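Speaker notes – "Paper, clips and a clear table"
Grandanwood craft and stationery evening, Nov 19, 2023
Glenys Cosgrove

Good evening, and thank you all for coming out. Let people find a chair before starting. Thank Mansa Boateng for the hall and for the tea, which was very welcome after my drive.

Say hello to the back row and check they can hear me. Then first slides up, and let everyone have a good look before I carry on.

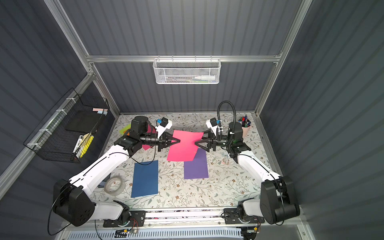
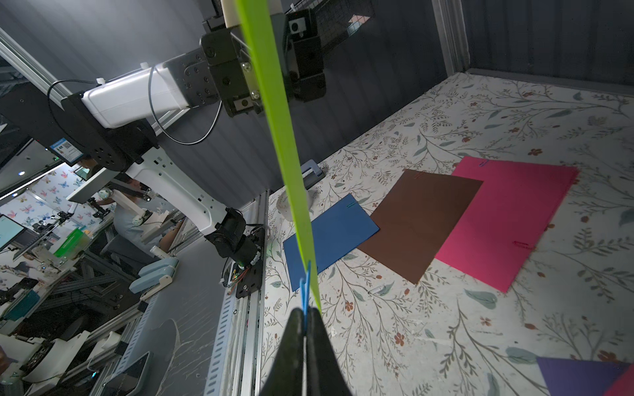

Coloured sheets on a flowered cloth

I want to begin with the paper drawer, as I suspect most of us have one. Mine was dreadful. When I finally emptied it in April I found 133 sheets of coloured paper, a good many of them with a bent corner, and I'm sorry to say I had bought a fresh packet the week before because I thought I'd run out of pink.

Ask for a show of hands – who has bought paper they already had? (Wait. There are always more hands once the first few go up.)

So, sorting by colour. Get everything out on the table first, all of it, and don't try to be clever while it's still in the drawer. A cloth underneath is lovely if you have one, and sheets slide about less on it than on bare polish. Then make your piles. I let mine overlap a little, like a hand of cards, so I can see a strip of each colour without lifting anything.

Pick a big sheet up by its two opposite edges. My mother taught me that with wallpaper, and it works just as well with thin craft paper. One hand in the middle and you get a crease that never quite comes out.

Now clips. I could talk about clips all evening, so keep an eye on the clock here! I like the small coloured ones. Some people match the clip to the paper and some go for a contrast, and Mansa and I have been disagreeing over that for three years. I match. She says she can't find hers when they match, and I do see her point.

Pass round the Bensaid folder and the Plustel one. Mention that the Bensaid has six pockets and the Plustel has a nicer fastening, though it's stiff when new.

Long thin offcuts: keep them. Bookmarks, gift tags, paper chains, edging for a card. I keep mine upright in a jar by the window, out of direct sun if I remember.

Short break here, ten minutes, then everybody does a pile of their own. Paper is on the side table, scissors in the Girex tin. Remind them the tin has to come home with me.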